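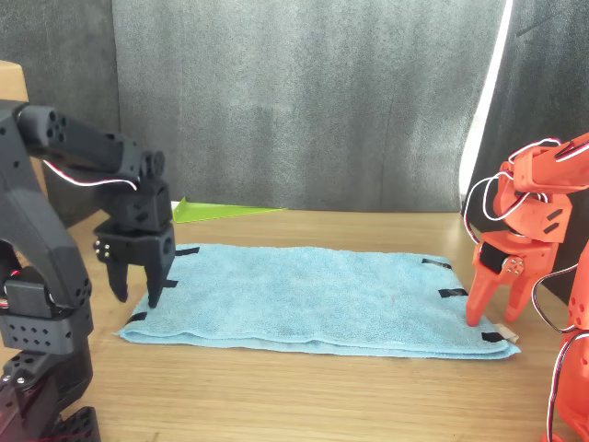

Suramstead Swim Club - progress to 23 Jul 2020

The pool is open again, two weeks late and slightly greener than promised. We have 253 members and room for 60 at a time, so the booking sheet has become a contact sport.

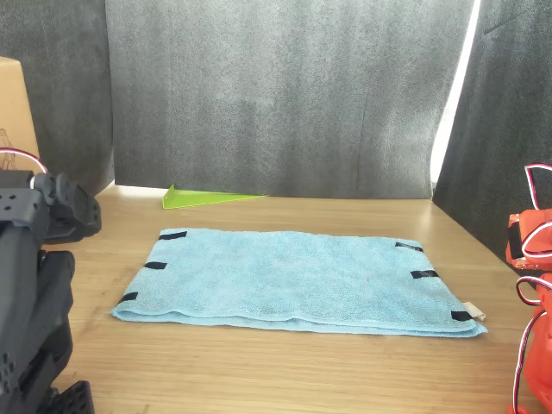

Blue towel, folded.

The new filter came in June. Omid Pakzad fitted it twice - the manual was for another model. 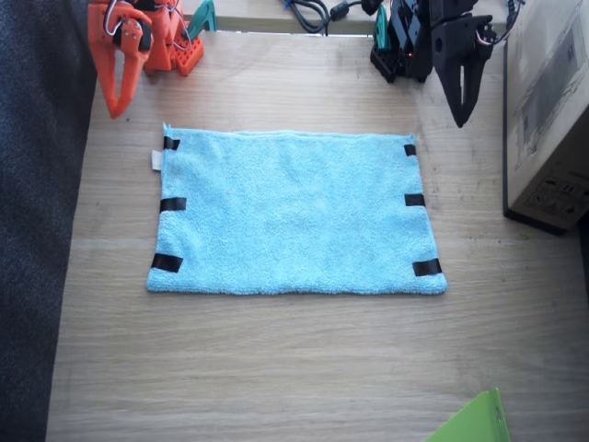
Money

Eight lockers still need doors. Gorkano's quote
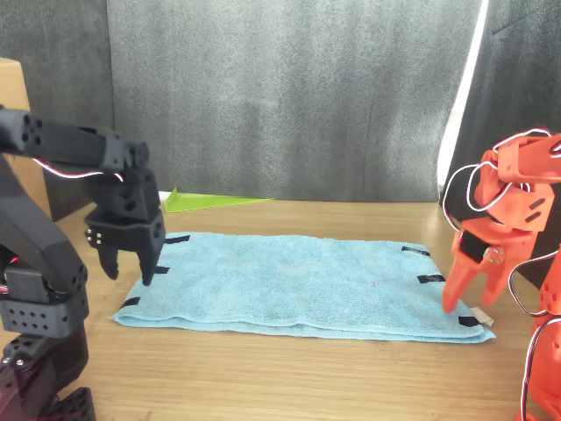
arrived on Monday and is being read sitting down. Elvira Urrego will send you the receipts.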